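Two months in with the Stemon two-finger gripper kit, so a thread on what you get and what I'd change. I paid for it myself. We use it on a small arm doing assembly tests on a bench fixture.

The kit was $1,069 with the wrist camera mount. The bare gripper is $426 if you already have a camera and your own driver board. I went with the full one to save a weekend of bracket making.

Build took me one long evening. The printed manual is fine up to step 16, then it skips the spacers completely. The online version has them. Use the online version.

Screws are hex socket on the linkages, so you need one decent set of keys and not much else. The key in the box is soft. Mine rounded off on the second finger bar and I switched to my own.

The linkage plates are stiff. I was expecting some flex at the fingertips and got very little with our parts, which are light. If you're lifting anything heavy I can't help you, we haven't tried it.
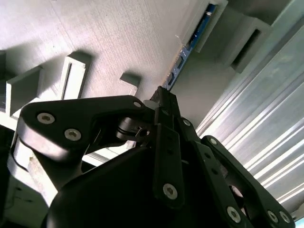 Wrist camera view over the linkages. Blue board strip behind, aluminum extrusion on the right.

The camera mount is the part I have mixed feelings about. It sits low and close, so you get a good look at the joints and screws, but the gripper takes up a lot of the picture. Kavanagh sells a taller mount that's supposed to fit. Haven't ordered it.

The clamp collar needs attention. Check it after the first 50 cycles or so and then put it on your regular list. Ours had crept a little by the end of the first day. Thread locker on the clamp screw and it has stayed put.

Software: the Birine driver found it on the first try. The Zinden one needed a config edit for the finger travel limits, and the default closing speed is too fast for anything thin. Turn it down before you plug in.

Support answered me in two days about the soft key and mailed a new one. No argument. The new one is the same soft key.

Would I buy it again? Yes for bench work, at the bare gripper price. The full kit is harder to justify until they fix the mount - I'd wait for the September revision.

Will post the config edit tonight when I'm back at the shop machine.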